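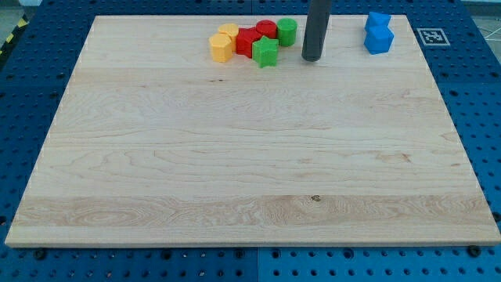 Reading time: 2 minutes

4. Preparing the board and the blocks

1. Lay the maple board flat on the perforated table. Press each corner - it must not rock.
2. Wipe the board along the grain with a dry cloth.
3. Put the yellow, red and green blocks close together near the far edge. They may touch. Keep the near part of the board free for sorting.

Note: The small dark knot is natural in the wood and is not a fault.

Caution: Do not leave the board near a heater. The joints between the planks can open. If this happens, please write to Boltard before you apply any glue.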